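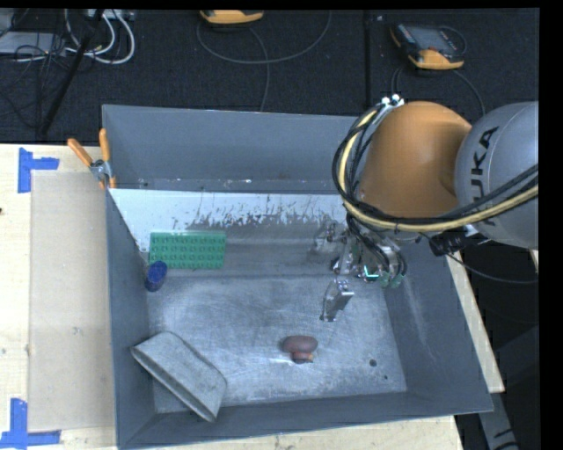

March 13, 2023 — Jullstead bin, wear check

Gray metal bin, on the light wooden top. Pale scuffs on the right wall. The whitish strip in front of the back wall is worse: ragged dark scratches, worn patches from the middle toward the right. Back wall plain, left alone.

Wiped the strip with solvent, then 400 grit by hand on the raised edges only. Mesfin wants it replaced at 2000 cycles — I'd say sooner. Ask Henok for strip stock.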